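Erdale Robotics Short Course
Unit 6 handout: The missed pick that everyone blamed on the gripper
Revised July 29, 2023

Bring this one to lab with you, and please read it before you touch the teach pendant. It's my favorite fault of the whole course, and I'd love for you to try and guess the cause before you reach section 3.

1. What happened

The Dalby cell does bin picking: red and green blocks lie in a metal bin, the vision program picks a target, the arm goes down, the fingers close, the block comes out. Last December we let it run for a full afternoon with the Yeom planner in charge. It attempted 247 picks. Of those, 119 were logged as failures, and nearly all of the failures had the same message: GRIP CLOSED, NO PART.

That's a terrible score for a cell that had been behaving nicely all week! The natural first thought was the gripper. Worn pads, a slack linkage, a finger that wasn't closing fully. So the fingers came off, were measured, and went back on. No change at all.

2. What the log said

Open the Zikside log viewer and sort the failed picks by where they happened in the bin. (The file is on the course drive, and it's small, so do this yourself.) Two things jump out:

Failures get more common the farther the target is from the left wall.
When the fingers miss, they miss to the same side every time.

A worn gripper doesn't care where in the bin it is. It would drop blocks everywhere, and it would drop some of them on the way up, after a good grip. We had hardly any of those. An error that grows across the workspace smells of geometry – the robot and the vision program disagreeing about where the bin is.

3. The cause

The bin had turned. One corner was held by a clamp and the opposite corner was held by nothing, so each time a finger brushed a wall the bin pivoted a hair around the clamped corner. Over the afternoon that added up to 12 mm at the far end. The vision program was still using the bin pose from the morning calibration, and it was clipping its targets to a floor outline that no longer matched the real one.

Isn't that lovely? Every part of the cell was doing its job. The gripper closed when told, the arm went where it was sent, and the error message was perfectly true and sent us straight to the wrong place.

4. The safety side

Please don't skip this part. A bin that has moved is also a wall that has moved. On two of the failed picks the wrist force went over the stop limit and the arm halted inside the bin, pressed against the metal. If that happens in your session:

Hit the emergency stop first, even if the arm looks still.
Don't reach into the bin to free the block. A stopped arm can be loaded like a spring.
Jog straight up in slow mode, with your partner standing outside the marked area.
Write down the joint positions before you reset the fault.

5. For your lab session

Re-teach the bin corners, run a short set of picks, then check the corners again and write down the difference. Try it with one clamp, then with two. Plot the miss distance against the distance from the clamp, and bring the plot next time – a messy one is fine.

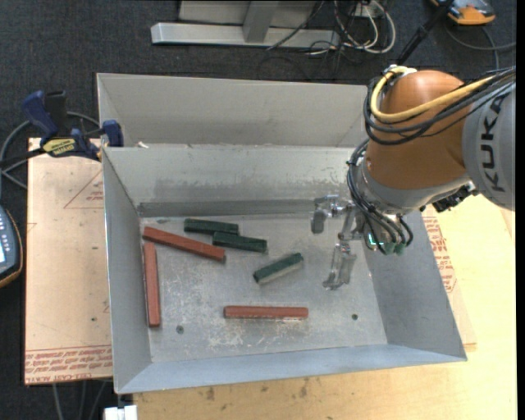 Fig. 6.1. KUKA arm over the bin with the gripper open. Note the bar clamp at left.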